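Search this site
Type and hit enter

Shipping weight and the small parcel

19 Aug 2025

I have been sending small parcels from Endby for long enough to have opinions about how they are priced. Most carriers bill on whichever is greater, the actual weight or the dimensional weight. The second figure is the volume of the outer carton divided by a fixed number that the carrier picks. A light box with a lot of air in it is billed as if it were heavy.

My last batch was 17 parcels. I weighed each one on a kitchen scale that reads to 2 grams and measured the cartons with a steel rule – outside faces, with any bulge included. Carriers round each side up, so a carton that bulges slightly past a whole number pays for the next one.

Mixed contents are the hard case. Soft toys compress and bottles do not, so the rigid items set the minimum height and the soft ones go in the gaps. A cardboard divider costs very little weight and keeps a bottle from migrating.
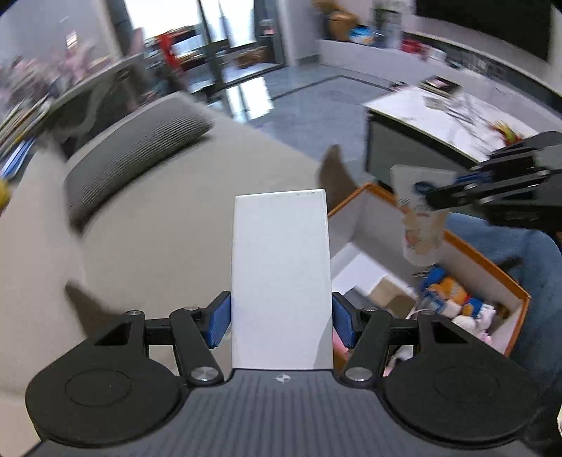 Choosing a carton size

I now keep two sizes on the shelf. The smaller one handles most orders. The larger one used to be my default, and going back through the receipts I found I had overpaid by 1,475 kronor before I changed it.

Helge Torvik argued for a third size in between. I tried it for 30 days. It saved a little on postage, but the cartons had to be bought in a larger minimum quantity and they took up the shelf where the tape lives. I went back to two.

Liquids get a separate check. I tighten the cap, tape over it, and put the bottle in its own bag before it goes in the carton. Parcels to Norninham are sorted twice on the way, and I assume each one will spend part of the trip upside down.

Next on the list is void fill by weight, paper against air pillows.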